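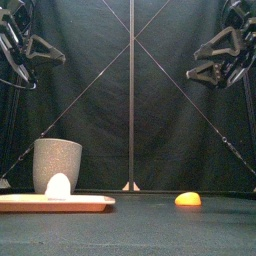
Two arms, one tray: the Nanside test table between moves.

NANSIDE TEACHES TWO ROBOT ARMS TO TAKE TURNS

Mirkenthorpe, January 18, 2025 – I've been itching to write this one! Our small team at Nanside has a new training method called Morris, and it helps a pair of robot arms share a table without getting in each other's way. I'm Trudy Hapeta, I lead the work, and I'll try to keep this in plain English.

Most two-armed robots are taught by copying. A person steers both arms through a job, the computer watches, and after enough goes it can have a crack at the job by itself. That's fine when the arms keep to their own halves of the table. Put something near the middle and they both dive for it, or (even more annoying to watch) they both hang back, each waiting for the other.

Morris adds one small thing to the recipe. As well as learning how to move, the arms learn a shared signal for whose go it is, and we work that signal out afterwards from the recordings we already have. The person doing the steering doesn't press any extra buttons or label anything, which pleased our operators no end.

We trained the system on 300 recorded runs of everyday tidying jobs, with things like cups, trays and small items to be picked up and put somewhere else. Then we tested it on 22 layouts it hadn't met before – objects shuffled about, different cups, the tray pushed over to one side. The old copying method finished 5 of those layouts. Morris finished 16, using the same arms and the very same recordings.

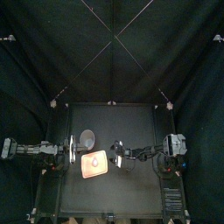 The bit I'm fondest of is what happens when a grasp goes wrong. With the older method a dropped object usually meant the end of the run. With Morris the arm that missed can hand its turn over, and quite often its partner picks the thing up from the other side. We hadn't set out to teach that at all, and I made everyone come and look the first time I saw it.

My colleague Gregor Ogilvie built the timing side of the software, and he's a good deal calmer about all this than I am. "The turn signal is a very small part of the model," says Gregor. "It trains overnight on the computer we already had, so other labs can try it without buying anything new."

There's plenty it can't do yet. Jobs where both arms have to hold the same object still trip it up, because taking turns is no help there, and six of our test layouts beat it completely. It's slower than I'd like as well. A full tidy takes 70 seconds on average, and a fair chunk of that goes on one arm politely waiting.

Next we're moving on to a second set of trials with our partners at Rasthorpe, who'll run Morris on their own table with objects we haven't picked. I'm a bit nervous and very keen to see what comes back.

The written report, the training code and all the recordings are free to download from the Nanside website. If you're a journalist, a teacher or just curious, do get in touch with Gregor or me through the press page – we're happy to talk you through it or show you the arms running in Mirkenthorpe.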